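Catholm Annex, Upper Floor: Ceiling and Lighting

Notes by Prys Lewis, February. The survey covers room 14, an open work area with white walls and a high ceiling. Fixture positions are listed on sheet 5 of the Voyle drawings. Panel lighting and pendants are on separate circuits.

Arched beam, white, with a row of four round pendant lamps beneath it. Rectangular fluorescent panels on the ceiling, round dome fixture to the left. Wall bracket with parallel pipes at right.

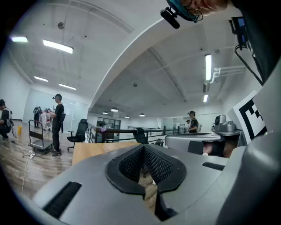
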